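A Late Tape Is Still a Tape

By Kendra MacPherson
February

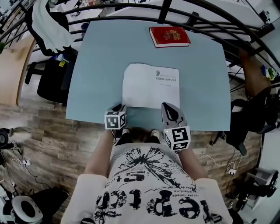 Every campaign season brings a recording somebody wishes had stayed in a drawer, and every time we argue about the calendar. Why now? Who was holding it? The De Haan campaign spent most of Thursday asking those questions. It spent very little of the day on what the candidate said.

I think the timing matters less than his staff would like. De Haan was recorded at a donor dinner calling the people of Keltine "freeloaders with a bus stop." He has not denied it. He says he was tired and among friends. Most of us have been both, and most of us are not asking 1388 households for their votes.

His supporters point out that his opponent, Durus, probably knew about the tape for months. Maybe so. If Durus sat on it, voters can hold that against her too. Her conduct doesn't change his words.

De Haan won his last race by 473 votes. A good share of those came from Keltine, where he knocked on doors and promised to keep the clinic open. People there are entitled to wonder which version of him they met on the porch.

An apology would help, if it were made in Keltine and he took questions afterward. The written statement his office sent out used the word "regret" twice and never named the town. He has one debate left. The moderator should read him the quote in full and give him two minutes to answer it.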